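Fendik Desktop Vacuum Former
Fakimar Workshop Equipment > Forming and Molding > Benchtop

Item no. 573
Usually ships in 4 days

Heat a sheet of plastic until it sags like a tired hammock, pull it down over a shape, switch on the vacuum. That is vacuum forming, and it has been the quickest way to get a thin plastic shell since long before anyone owned a printer that could make one overnight. The Fendik does it on a bench, from a normal wall outlet, at a volume that still lets you take a phone call.

We sell it mostly to small product shops, model makers and the sort of design department that consists of two people and a kettle. They use it for packaging trays, covers, casting molds and housings that have to look right in a meeting next week. It will also make chocolate molds, if you buy the food-safe sheet and keep it well away from whatever you formed last.

What it does well

Shallow to medium shapes with a bit of draft on the sides. Repeats, too: once the heater timing is set for a given sheet, you can run part after part and the tenth looks like the first. The clamp frame closes with one lever on each side, and the heater slides on rails, so your hands stay out of the hot part unless you go looking for it.

What it does badly

Deep, narrow shapes. The plastic thins as it stretches, and by the bottom of a tall cup you have something closer to cling film. Undercuts are a bad idea as well. The part will form beautifully around your pattern and then decline to leave. Marlies Kälin on our support desk keeps a shelf of patterns that customers have mailed in still wearing their parts, and she would like it to stop growing.

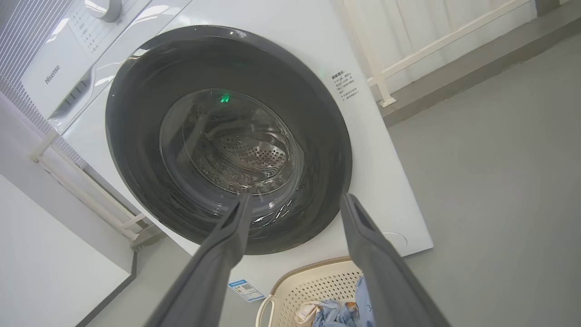 Reading time: 2 minutes

Patterns and materials

Wood, plaster, resin and most tooling board all work. Printed patterns are fine for short runs, but print them with thick walls, or the heat will soften them and the vacuum will finish the job. Drill small vent holes wherever air could get trapped, meaning the low spots and inside corners. Leave one out and the plastic will show you where it should have gone.

The machine takes polystyrene, PETG, ABS and thin acrylic. Please don't feed it PVC. We say so in the manual, on the label and now on this page.

In the box

Forming unit with heater and clamp frame
Vacuum hose and adapter
Spare frame gasket
7 sheets of white polystyrene for practice (you will need them)
Printed manual, rewritten in May by Khang Khúc, who has used the machine, unlike the author of the old one

Not in the box: the vacuum. Any decent shop vacuum will do. If you want sharper detail, the Hervieu pump fits the same adapter and costs more than you were hoping.

Warranty and spares

2 years on the unit, heater included. Gaskets wear out and are not covered, but they are cheap and we keep them in stock. Heaters are also sold separately, and swapping one takes a screwdriver and some patience.

Questions about sheet sizes or bulk pricing go to Diễm Mai in sales. If you want to try before buying, bring a pattern to our Brundalska showroom and we'll run it for you. Solid ones, please – we have already met the hollow kind.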